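Household chore robots

A household chore robot is a machine meant to do the small domestic jobs that people do badly, late or while thinking about something else: clearing a table, draining vegetables, putting things back in cupboards. Such machines have been expected shortly for several generations. The ones that have reached ordinary homes mostly keep to the floor, where the work is flat.

Terminology

Makers and researchers usually separate a chore from a task. A task is one movement with a clear finish, such as lifting a bottle off a plate. A chore is what a householder means by "do the table", and contains an unknown number of tasks, some of which are discovered halfway through. Claims that a robot "can do the washing-up" nearly always refer to tasks.

Table clearing

Clearing a table is a favourite trial because it looks easy and the failures are cheap. A bottle on its side has a wide end, a narrow end and a middle that may roll, and the hand must settle on one of them before it closes. Dishes are worse. They offer a thin rim and very little else, and a rim gripped a finger's width too low becomes a push.
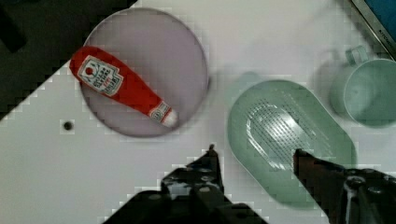

Fenevetti objected that none of this should be called clearing until the machine has also decided where everything goes, and that a bottle moved from one spot to another is merely a bottle with a longer history. The objection is widely shared among people who own kitchens. Most published trials tell the robot the destination beforehand.

The Trestgate trials, which began one February, took a stricter line and allowed no hints. Each run had a time limit of 21 minutes, a figure chosen to be generous. A person given the same table finished early and asked whether there was anything else.

Perforated and shiny ware

Colanders hold a special place in the literature. The holes confuse systems that judge distance by matching one patch of surface with another, as every patch looks much like its neighbour. Light coming through some holes and not others makes matters worse, and gloss adds bright spots that shift whenever the hand does. A human cook, who has never thought about any of this, picks up the colander by its handles.
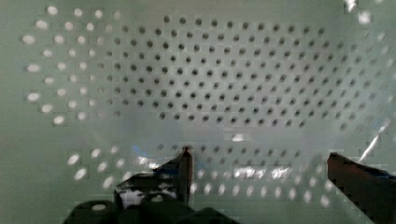 Mulder replied that the trouble is overstated, and that a robot with a decent sense of touch could shut its eyes and feel for the edge like anybody looking for a light switch. Touch sensing has improved, though fingertips that feel well tend to wear out quickly. The Wetonance hand, built with this in mind, could be used for up to 2,000 grasps before its pads needed changing. A busy family would get through those sooner than the brochure suggested.

Methods of training

Older machines followed written instructions and did very well until someone moved the plate. Newer ones learn largely from demonstrations, in which a person steers the arm through the job again and again while everything is recorded. The results are more forgiving of mess. They also pick up the demonstrator's habits, including hesitation.

Toy food, play crockery and soft toys are common in this work, being light and hard to break.

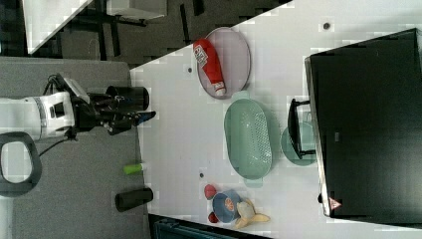

Can a robot clear a table at home yet?

Given a familiar table, a few known objects and plenty of time, it often can, but it still needs a person within reach for the rest.

Shop-floor comparison

Factories and packing halls have had better luck, chiefly by arranging the world to suit the machine. Parts arrive the same way up, the lighting stays put and children are kept out. Homes have shown little interest in adopting these measures. Attempts to sell kitchens laid out for robots have met the complaint that a kitchen tidy enough for the robot has no work for it to do.

See also: Dishwasher; Robot vacuum cleaner; Lazy Susan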